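2019-10-20, Rullstead workshop, packing trial

Second block of runs done. Writing this up while it's fresh, as the summary that goes to Undelmont will be cheerier than I am.

Totals since August: 1,633 box picks logged. The headline figure they like is the success rate, and fine, it's good. What the rate leaves out is that a pick counts as a success if the box ends up inside the taped square, however long it took and whoever squared it up beforehand. I've asked twice for a column for "box nudged by hand first". Still no column. I've started keeping one in pencil at the back of this book. Today it came to 14.

The plain kraft boxes are the easy ones. Flat lid, clean sides, nothing printed on the front to confuse matters. The Satelau returns are the ones people on the bench dread, with crushed corners and old tape, and we haven't put a single one of those under the arm yet. I'd like that stated somewhere other than here.
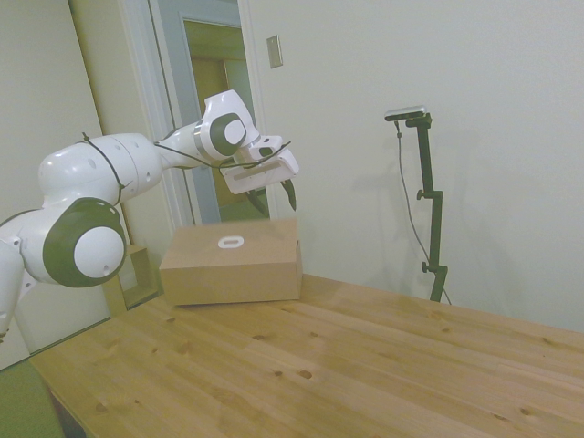 Fingers open above the kraft box, box near the back edge of the table. Sensor bar on its stand to the right.

On the jobs question. The line from Panagiotou (the integrator) is that the arm takes the lifting and people keep the judgement. From what I see on the bench, the judgement is going into feeding the thing. One of the packers used to do a whole order, start to finish, and knew by the weight if something was missing. Under the new layout the same person sets boxes out straight, clears stops and waits. They said it was duller and harder on the neck. That isn't in any of the forms either, because the form asks about lifting.

To be fair to it: more than 600 picks in this block without a dropped box, and one of the packers with a bad shoulder has been glad of it. I don't want that lost.

To do
- move the cable clear of where people reach across
- try the Satelau boxes, at least 7, unsorted
- time the hand-packed orders the same way, waiting included, or the comparison is worthless
- ask who clears a stop on the late shift. The rota has no name against it

Gripper speed left as it was.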